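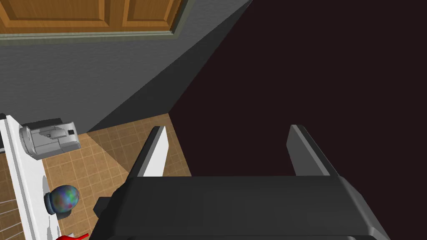 Kitchen interior, rendered

Products > Door Hardware > Door Bottoms > Norar 728

Norar 728 Automatic Door Bottom

The Norar 728 is a mortised drop seal for interior swing doors. A plunger on the hinge side contacts the jamb as the door closes and lowers a silicone strip to the floor. The strip lifts when the door opens and clears carpet edges and low thresholds. Maximum drop is 11 mm. Suitable for left- or right-hand doors.
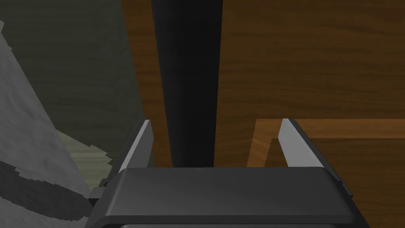
Brown wood grain and black bar

The housing is extruded aluminum, mill finish. Each unit ships with four mounting screws, two end plates and a spare plunger cap. Trim from the lock side only. Cutting the hinge side damages the spring carrier and voids the warranty. The silicone strip is cut separately and should extend slightly past the housing at both ends.

Drop is set by turning the plunger with a hex key. Set it with the door latched, then open and close it several times before checking contact. Re-check after the first 4000 cycles.
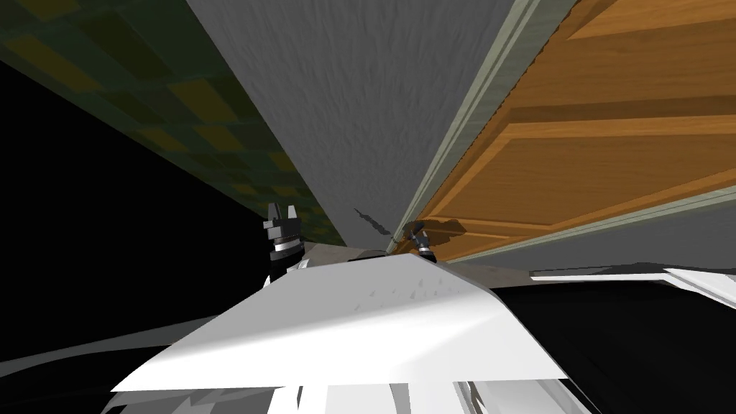

Wonell Technical Products, Door Sealing Department

Replacement strips fit all 728 housings, including units sold under the earlier Szekeres name. Strips for the Drarberg surface-mounted series have a different bead and will not seat in this channel.

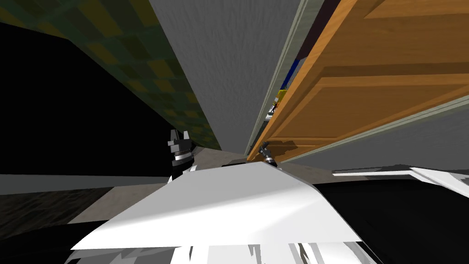

Mortise depth should be checked against the bottom rail before ordering. On a flush door the core material is the usual limit. On a wood-grain door with recessed panels, as shown, measure from the lower edge of the door to the lowest panel and leave solid material above the cut. Do not mortise into a panel joint. Doors with a narrow bottom rail should use the surface-mounted version.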